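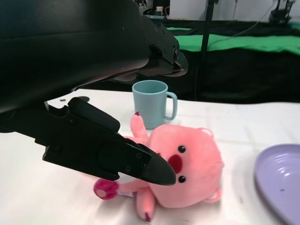

Pink plush pig on its back, tag showing near the tail.

Plush toys: questions we get at the Culville toy swap

How do I wash a stuffed animal?
Read the tag first. If it says machine washable, use cold water, a gentle cycle and a tied pillowcase or mesh bag. If it says surface wash only, believe it. People write in every September to tell us they ignored the tag and everything came out fine. Maybe so. We also see the ones that came out with a lump where the belly used to be, and those people write less often.

The tag has been cut off. Now what?
Treat it as surface wash only. A damp cloth, a drop of mild dish soap, then a second cloth with plain water. Guessing from the feel of the fabric doesn't work very well. Two toys that feel the same can have very different stuffing.

Where is the tag on a toy that doesn't seem to have one?
Usually in a seam near the tail or along a back leg. On small animals it can be tucked flat against the body and easy to miss. Turn the toy over and run a thumb along the bottom seam before you decide it's gone.

Does putting a toy in the freezer kill dust mites?
It may kill a good share of them if the toy stays in long enough, and it does nothing for the dust, skin flakes and droppings they leave behind. Those are what bother most people with allergies. If you freeze a toy, bag it first and clean it afterward. A few hours next to the peas is a waste of freezer space.

What about baking soda?
It can take the edge off a stale smell. It will not sanitize anything, whatever the video said. Shake it on, leave it 40 minutes, brush it out over a sink. Getting it out from around stitched features takes longer than putting it on, and on dark fabric you will be finding it for a while.

Are pom-pom tails and noses safe for babies?
We don't offer them for children under three, and I wouldn't hand one to a baby at home either. A pom-pom is a bundle of yarn or fiber held on by some thread or a spot of glue. Pull on it firmly. If it shifts at all, take it off or sew it down again with doubled thread. The same goes for hard, glossy eyes. "Securely attached" on a package describes the day it was packed.

Can a loose tail be fixed?
Yes, and you don't need a kit. Use strong polyester thread and go through the body fabric as well as the base of the tail, at least 7 stitches, then knot it under the fur. Skip the hot glue. It goes stiff, it cracks, and it mats the fuzz around it for good.

The fur has gone flat. Will a special brush help?
We tried the Trultine plush brush next to an old soft toothbrush and couldn't tell the results apart. Brush when the fabric is barely damp, in one direction and then the other. Fur that has melted from a hot dryer won't come back with any brush.

Is my old plush worth money?
Probably not. We hear from people who saw one listed for 200 dollars and have the same one in a closet. A listing is what somebody hopes for. Look at what has sold, in the same condition, and take off the postage.

What will the swap accept?
Clean plush with closed seams and both eyes firmly on. A missing tag is fine. Anything smelling of smoke or mildew goes home with you, and please don't try to cover it with fabric spray. We can tell. Bring toys to the side door on Nekness Road before 2 p.m.

Do you take toys with batteries or sound boxes?
Only if the box comes out. "It still works" usually lasts until somebody squeezes it.

Who answers these?
Yhon Lozano. Corrections are welcome, especially if you have tested the thing yourself.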